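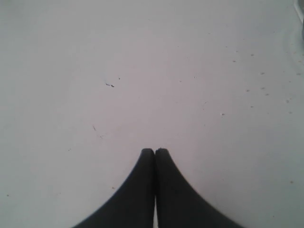 4 mai 2026

Journal de la campagne d'essais comparatifs, préhenseurs à doigts souples. Entrée rédigée en fin de journée, après remise des équipements sous housse.

La journée a été consacrée à la comparaison du préhenseur Sanby et du préhenseur Uten, montés successivement sur le même bras et pilotés par le contrôleur Nyberg. Le protocole arrêté la semaine dernière a été suivi sans modification, à l'exception de la vitesse d'approche, réduite pour les deux modèles après les premières prises. La caméra de poignet est restée identique. Son exposition a été fixée manuellement, le réglage automatique ayant donné des images trop claires lors des contrôles préliminaires.

Le zéro de fermeture a été repris quatre fois au cours de la matinée. Avec le Sanby, la valeur lue est restée stable d'une reprise à l'autre. Avec l'Uten, un léger décalage a été relevé après chaque redémarrage du contrôleur ; il disparaît lorsque la séquence d'initialisation est exécutée deux fois. Il est demandé au fournisseur de préciser si ce comportement est connu. La double initialisation est adoptée dans l'intervalle et devra figurer dans la fiche de poste.

Les essais de l'après-midi ont porté sur la manipulation de récipients et de denrées en grains : saisie d'un tamis par le bord, déplacement d'un gobelet métallique, transfert de grains. Le tamis demeure la pièce la plus exigeante. Sa paroi polie renvoie la lumière vers l'objectif et l'estimation de profondeur présente des lacunes le long du rebord. Le traitement Cekport en comble une partie, au prix d'un temps de calcul que le service juge encore excessif. La série complète compte 572 prises enregistrées, tous récipients et tous préhenseurs confondus. Le dépouillement n'est pas achevé et aucun taux de réussite ne sera communiqué avant la relecture des séquences. 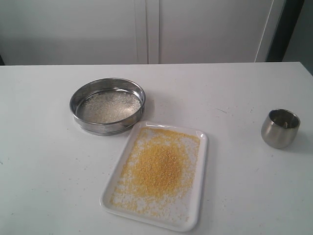

Faut-il régler la force de serrage séparément pour chaque récipient ?

Un réglage distinct est retenu pour le tamis et pour le gobelet. Une consigne fixée à 70 % de l'effort maximal convient au premier avec les deux préhenseurs, tandis que le second demande une valeur plus faible, qui reste à déterminer pour l'Uten.

Il a été observé en cours de série que l'Uten referme ses doigts plus rapidement que le Sanby pour une même consigne. L'écart est sans conséquence sur une pièce rigide et isolée. Il devient gênant à proximité d'un récipient rempli, où un contact brusque suffit à disperser les grains. Le Sanby a donc été préféré pour les dernières séquences de transfert, sans que ce choix préjuge de l'avis définitif.

Deux points de câblage sont à signaler. Le connecteur de la caméra impose une boucle trop courte lorsque le poignet dépasse un quart de tour ; une rallonge est à prévoir. Le passage de câble du préhenseur Uten présente par ailleurs une arête vive, qui a été protégée provisoirement par une gaine.

La question du contrôleur demeure ouverte. Le Nyberg donne satisfaction quant à la régularité des trajectoires, mais son journal d'événements horodate les commandes de fermeture avec une résolution insuffisante pour être rapproché du flux vidéo. Les fichiers du jour ont été recalés à la main sur l'instant de contact des doigts. Cette méthode ne pourra être maintenue sur une campagne plus longue.

À reprendre à la prochaine séance : recherche de la consigne de serrage du gobelet avec l'Uten, nouvelle mesure du décalage à froid, pose de la rallonge. Les fichiers bruts ont été copiés sur le serveur du laboratoire et la copie a été vérifiée.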